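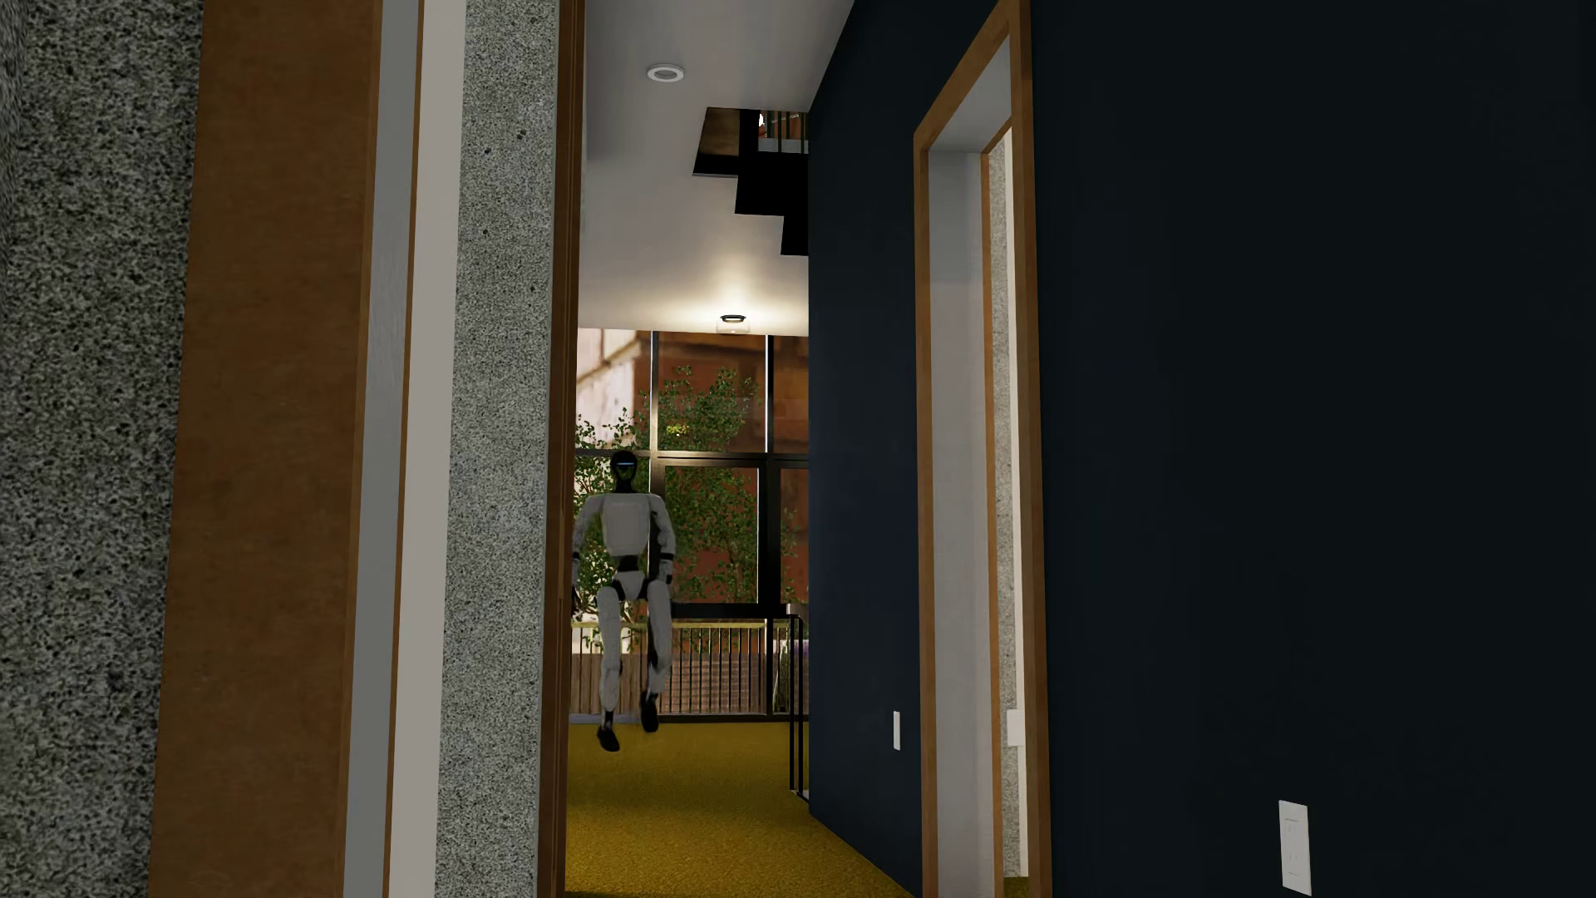 How do I get my sourdough starter to quit smelling like nail polish?

Mine is nine days old. I feed it every morning and it hates me.

Print | E-mail

Revo
It's hungry. Feed it twice a day and toss most of it first -- yes, it feels like a crime.

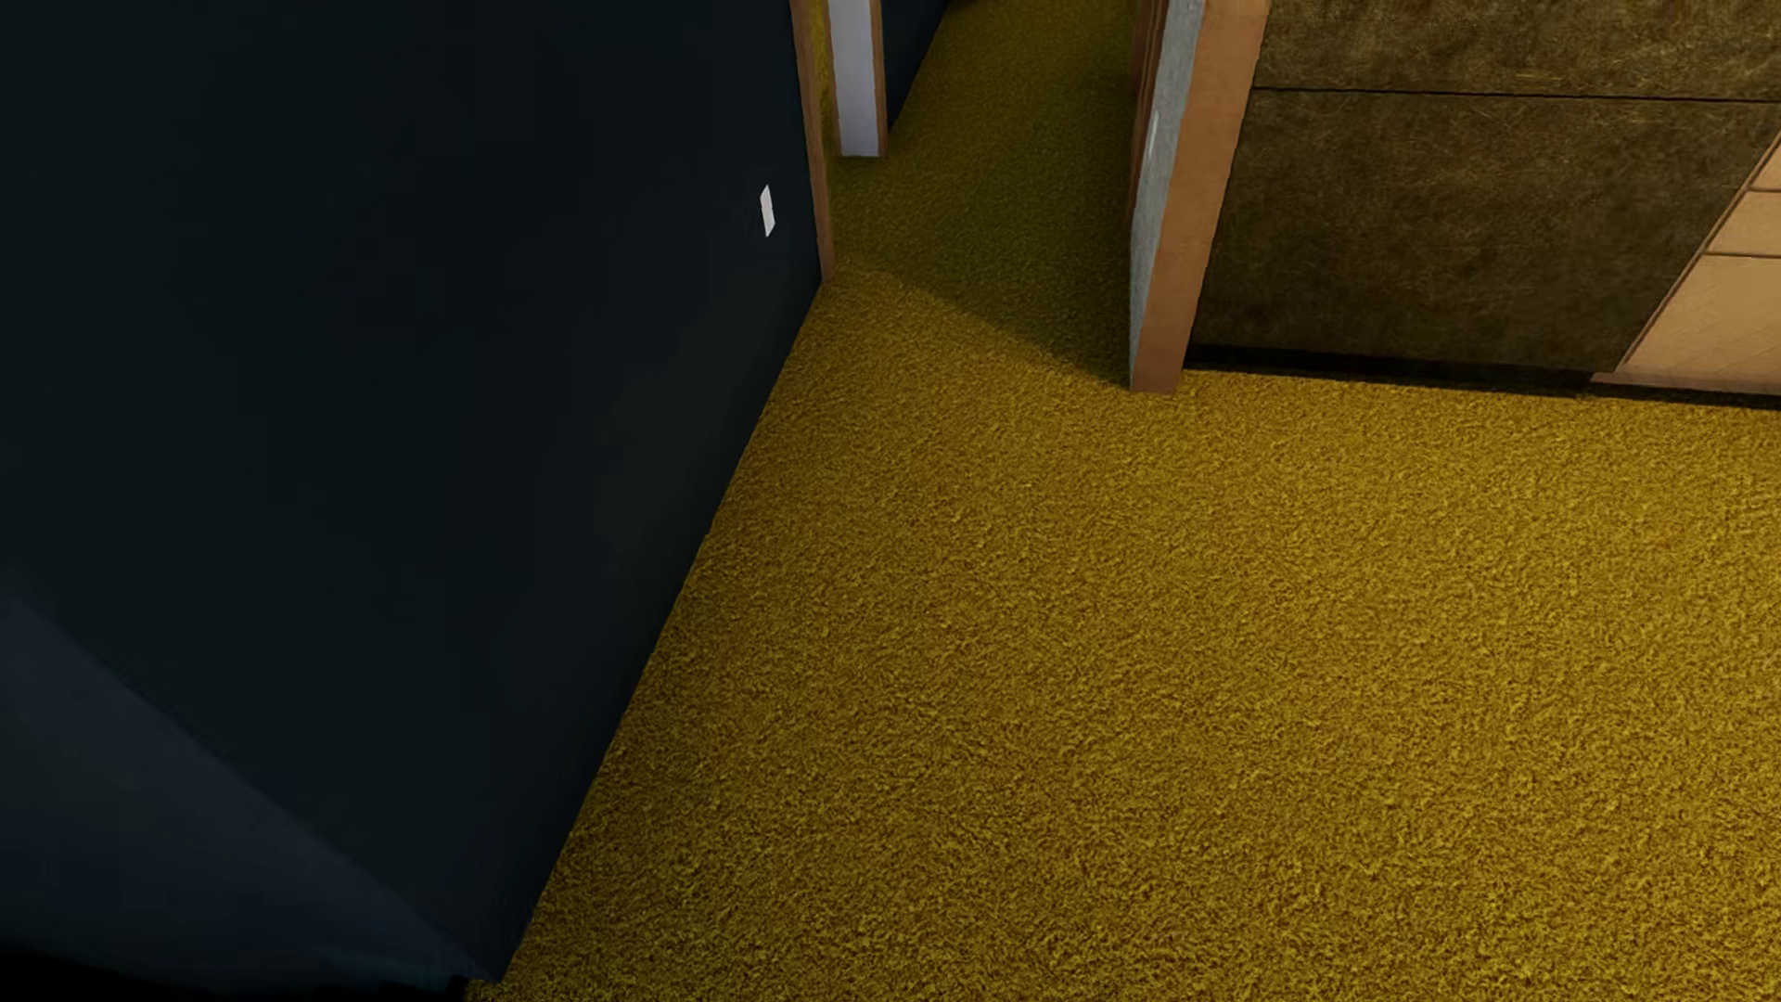
Keep it near 85 degrees if you can. Mine sulks below that.

Promudari
Buy bread.

Comments

Stetel: Twice a day worked by January. I had given up by then.

Urbańczyk: Seconding "buy bread."

Contact | Copyright | Back to top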